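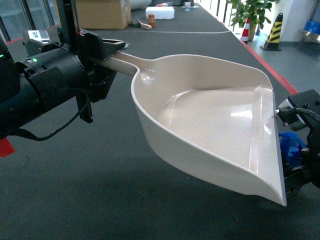 Irumdale Dustpan and Table-Clearing Notes

README for version 2

What is in it

The set holds 200 written records of people choosing, using and putting away dustpans and hand brushes, mostly for clearing tabletops. It started as a small comparison of pans and grew when we noticed how little the packaging has to do with what happens on a table. Each record has 8 fields, listed further down. Iqra Bukhari wrote the field guide and does the corrections.

What it is not

It is not a ranking. Version 1 had a score out of ten for every pan, and the scores were worthless. People gave high marks to whatever they already had at home. The scores are gone and we won't be bringing them back, however many times we are asked.

It also won't tell you which pan lasts longest. Most of the records cover a single cleanup, so any claim about wear would be a guess.

Files

notes.csv - the records, one per line
fields.txt - the field guide
dropped.csv - 12 records removed after review, with the reason for each
changes.txt - what moved between versions

Fields

record_id
pan_type (small, large, long-handled, other)
pan_material
lip (flat, curved, rubber-edged, unsure)
surface (bare, mat, cloth, unsure)
debris (crumbs, sawdust, paper scraps, mixed)
storage (hung, shelved, boxed, left out)
remarks, free text

Notes on the pans

A large cream plastic pan with a deep scoop, raised sides and a straight handle goes in as pan_type "large", lip "flat". That much is easy. Where I get suspicious is the usual advice that a deep scoop is better. Deeper means the pan holds more, fine, but on a table you are rarely moving enough for that to matter, and tall sides can get in the way of the brush. The remarks field has people arguing both sides of this. Neither side measured anything.

"Flat lip" deserves some doubt as well. A pan can look flat at the front and still leave a line of dust behind. We record the shape only. If you want to know how well it seals, try it on your own table.

A textured mat is marked as "mat" even when it covers the whole table. Several contributors put "bare" because they had stopped noticing the mat was there. We fixed the ones we could confirm and changed the rest to "unsure".

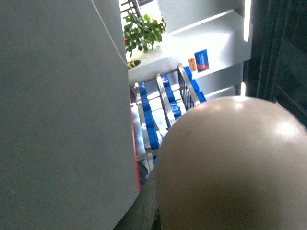
Should I record the brush along with the pan?
Put it in remarks if you like. There is no brush field, mainly because contributors described the same brush as soft, medium and stiff, and we had no way to settle it.

Brand names

Three names come up in the remarks: Unitz, Marciniak and Tikeo. They are copied as the contributors typed them and have not been checked. At least one person used Tikeo to mean any plastic pan, so please don't count mentions and call it market research.

Known problems

Storage is the weakest field. "Hung" was often filled in by people who own a hook, which tells you very little about where the pan ends up at the end of the day. Treat it as what people meant to do.

"Mixed" debris is overused. I would ignore it for anything serious.

More than half of the remarks were written after the cleanup was over, some of them that same evening and some a good while later. Memory is kind to tidy people.

Corrections

Send the record_id and the field you think is wrong, and say how you know. "It looks wrong" goes to the bottom of the pile. Corrections sent before June are already in version 2 - check changes.txt before you write.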